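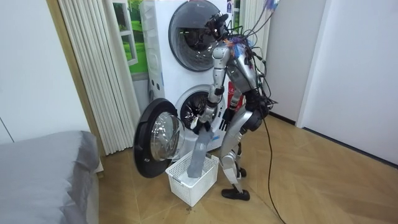

Laundry was the first job I ever taught a robot by remote control, and I made every mistake going, so do let me save you a few evenings. Start with the basket. I like it on the floor right in front of the lower machine, between the open door and the robot's foot, so that a long grey piece can hang straight down into it and you needn't swing the arm about at all. Swing the door fully open before you pick up the controls, too. Opening it is a lesson of its own and I'd leave it for another day!

Go slower than feels natural. My friend Nandi Kekana (far more patient than I am) pauses for a breath before each grip and another before letting go, and her recordings are always tidier than mine. Keep the idle arm tucked in close, and have a look where any cable on the floor is lying before you take a step.

Mix up your loads as well. Socks one time, tea towels the next, then something awkward with sleeves. We did 18 runs in one sitting in February and the last few were dreadful, all tired hands and snatching, so I threw them out and put the kettle on. If you fumble a sock, carry on and pick it up again calmly, and keep that run.

Next time, folding, if Siyabonga Van Wyk ever gives me back my good towels.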